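# 케이블 정리 작업을 로봇에게 맡길 수 있는지 평가하는 절차

집안일 자동화 가능성을 따질 때 빨래 개기나 설거지가 자주 거론되지만, 실제로 평가 기준을 세우기 쉬운 작업은 선 정리다. 물체가 작고 값이 싸며, 실패해도 깨지지 않는다. 대신 형태가 매번 달라진다. 이 글에서는 끈, 전선, 실을 바구니에 나누어 담는 작업을 기준으로 평가 환경을 꾸리고 결과를 기록하는 순서를 정리한다. 소규모 작업장이나 가정에서 2지 그리퍼가 달린 팔을 이미 쓰고 있는 사람을 대상으로 한다.

## 준비물

- 2지 그리퍼가 장착된 로봇 팔 1대
- 손목 또는 그리퍼 쪽에 고정한 소형 카메라
- 격자형 타공 플라스틱 바구니 3개(크기와 색이 다를수록 좋다)
- 두께와 뻣뻣함이 다른 선 재료: 끈, 가는 전선, 실
- 미끄럼이 적은 바닥 매트
- 시도별 기록표

제어 소프트웨어는 Kellero 2.x 기준으로 설명한다. 다른 환경에서도 파지 힘과 접근 높이를 따로 지정할 수 있으면 같은 절차를 쓸 수 있다. 기록표는 Zumstead 양식을 그대로 내려받아 써도 되고, 열 이름만 맞춘 스프레드시트를 써도 된다.

## 1단계. 작업 정의

"선을 정리한다"는 문장은 평가 항목으로 쓸 수 없다. 다음과 같이 쪼갠다.

1. 지정한 선을 찾는다.
2. 선의 한 지점을 잡는다.
3. 바구니 벽에 걸리지 않게 들어 올린다.
4. 목표 바구니 위로 옮긴다.
5. 선 전체가 바구니 안에 들어가도록 놓는다.

성공 판정은 5번까지 끝난 경우에만 준다. 선 끝이 바구니 테두리 밖으로 늘어져 있으면 실패로 적는다. 이 조건을 느슨하게 잡으면 성공률이 크게 부풀려지고, 사람이 나중에 다시 손대는 시간이 통계에서 빠진다.

## 2단계. 배치

바구니는 벽을 따라 나란히 놓는다. 간격은 그리퍼를 완전히 벌렸을 때의 폭보다 넓게 잡는 것이 원칙이나, 가정 환경을 흉내 내려면 일부러 좁혀 둔 배치도 따로 시험해야 한다. 바구니를 벽과 정확히 평행하게 맞출 필요는 없다. 집에서 쓰는 바구니는 대개 비뚤게 놓여 있다.

바닥과 벽의 무늬도 변수다. 단색 배경에서만 조정한 인식 모델은 꽃무늬 매트 위에서 선의 윤곽을 놓치는 일이 잦다. 타공 바구니는 구멍 너머로 바닥 무늬가 비치므로 난도가 한 단계 더 올라간다.
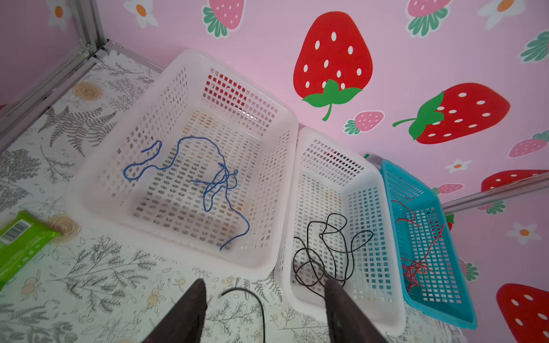
글: Stuvilska

흰색 큰 바구니의 파란 끈은 가운데에서 작게 엉켜 있고 나머지는 느슨하게 퍼져 있다. 이런 형태에서는 엉킨 부분을 잡는 편이 유리하다. 끝을 잡으면 들어 올리는 높이가 길이만큼 늘어난다. 작은 흰색 바구니의 검은 선은 여러 겹으로 겹쳐 있어 한 가닥만 잡히기 쉽고, 청록색 바구니의 빨간 실은 올이 흩어져 있어 한 번에 다 집는다는 목표 자체를 다시 검토해야 한다. 세 재료를 같은 파지 설정으로 처리하려고 하지 말 것.

## 3단계. 파지 설정

재료별로 다음 순서를 따른다.

**끈.** 파지 힘은 중간값에서 시작한다. 매듭이나 엉킨 덩어리의 중심을 목표점으로 지정하고, 손가락 끝이 바구니 바닥에 닿기 직전에 닫는다. 바닥을 누른 상태로 닫으면 손가락 끝이 격자 구멍에 걸릴 수 있다.

**가는 전선.** 감긴 방향에 수직으로 손가락을 넣는다. 코일의 바깥쪽 고리만 잡으면 들어 올리는 동안 풀린다. 최소 두 겹 이상이 손가락 사이에 들어온 것을 카메라로 확인한 뒤 올린다. 전원에 연결된 선은 시험에 쓰지 않는다.

**실.** 가장 빽빽한 부분을 잡고, 흩어진 올은 두 번째 시도로 넘긴다. 손가락 안쪽에 고무 패드가 있으면 표면을 닦고 시작한다. 먼지가 묻은 패드에서는 놓는 동작 뒤에도 올이 붙어 남는다.

접근 높이는 바구니 테두리보다 40mm 위에서 시작한다. 이보다 낮게 수평 이동하면 손가락이 테두리를 밀어 바구니가 돌아가고, 이후 좌표가 전부 어긋난다.

## 4단계. 시도와 기록

재료와 배치 조합을 6가지로 정하고 조합마다 같은 횟수를 시도한다. 기록표에는 다음 열을 둔다.

| 열 | 내용 |
|---|---|
| 조합 번호 | 재료, 배치 |
| 결과 | 성공, 실패 |
| 실패 지점 | 1단계의 세부 동작 번호 |
| 개입 여부 | 사람이 손을 댔는지 |
| 소요 시간 | 초 단위 |

사람이 한 번이라도 손을 댄 시도는 성공으로 세지 않는다. 바구니가 원래 자리에서 밀린 경우도 별도로 표시한다.

참고로 7월에 Zwane 작업대에서 같은 절차를 돌린 결과는 전체 1279회 시도 중 실패 373회였다. 실패는 탐지보다 3번과 5번 동작에 몰렸다. 선을 찾아 잡는 데까지는 되지만, 들어 올리다가 테두리에 걸리거나 끝이 밖으로 늘어진다.

## 5단계. 판정

아래 조건을 모두 만족하면 해당 재료에 한해 무인 작업을 허용한다.

- 사람 개입 없이 모든 배치에서 성공률이 기준치를 넘는다.
- 실패한 뒤에도 다음 시도를 시작할 수 있는 상태가 유지된다.
- 바구니 밖의 물건을 건드리지 않는다.

세 번째 조건이 의외로 까다롭다. 가정에서는 바구니 옆에 포장지나 다른 케이블이 놓여 있는 경우가 많고, 손목 카메라는 손가락 뒤쪽을 보지 못한다. 시험할 때도 주변에 무관한 물건을 몇 개 남겨 두어야 한다.

현재 수준에서 끈은 조건부로 맡길 수 있다. 전선은 느슨하게 감긴 상태에 한해 가능하고, 실은 아직 사람이 하는 편이 빠르다. 속도만 보면 세 재료 모두 사람이 앞선다.

## 자주 생기는 문제

**바구니가 같이 들린다.** 손가락 끝이 격자 구멍에 들어간 상태다. 닫는 높이를 올리고, 그래도 반복되면 끝이 더 뭉툭한 손가락으로 교체한다.

**선이 손가락에서 떨어지지 않는다.** 열림 폭을 최대로 하고 놓는 위치에서 손목을 좌우로 짧게 흔든다. Kellero에서는 해제 동작 옵션에 넣을 수 있다.

**같은 선을 두 번 인식한다.** 구멍 너머로 비친 무늬를 선으로 잡은 경우다. 빈 바구니를 먼저 촬영해 배경으로 등록한다. 바구니를 옮겼다면 다시 등록해야 한다.

최종 수정: 2020년 8월 3일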